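Home | Reviews | Buying guides | Forum | Contact | Log in

Flistusell simulation package, one year license – is it worth the money before you buy a real arm?

Posted 2021-01-20

I work for Jakamia, a small company that prepares kitchen automation projects. In October we had to decide how to spend our equipment budget. One robot arm with a gripper was already too expensive for us if we made the wrong choice, so I asked for a Flistusell license first. We bought it from Humphreys, at 270 dollars per seat. A renewal costs 234. We took six seats.

Installation was slow on our older computers, and two of them needed a better graphics card. Please put this in your budget, I forgot it. The manual is clear but short, and the chapter on camera placement is only 13 lines.

What I like most is the wrist view. You can try a gripper in a kitchen and see how much of the picture the gripper itself takes away from you.
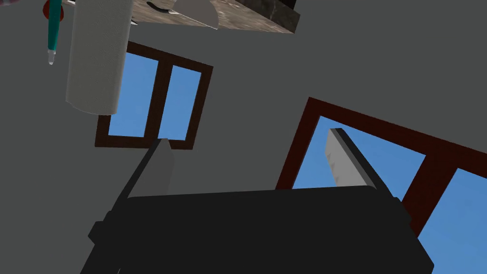

Wrist view below the stone countertop, fingers open, in the Flistusell kitchen.

For planning, such a view is very useful. The black body of this gripper hides a big part of the room, including the bottom of the window on the right. When I saw this, I moved money in our plan from a second gripper to a fixed camera. I think that was the best decision we made with this software.

The surfaces are of mixed quality. The granite is speckled and looks good to me, and the paper towel roll has a soft texture. The wall is plain gray. If you plan to train a vision system, you will want more variety, and the extra room packs are sold separately.

I compared it for a short time with Plullside. Plullside has a simpler menu and a monthly payment, but I could not change the gripper in the version I tested. For us this was the end of the comparison.

Support from Humphreys was polite. They answered my invoice question the same day, but a technical question took six days.

I would buy it again for planning. For the final choice of the arm I still want a demo with the real machine, and I keep a part of the budget for this – travel is also a cost.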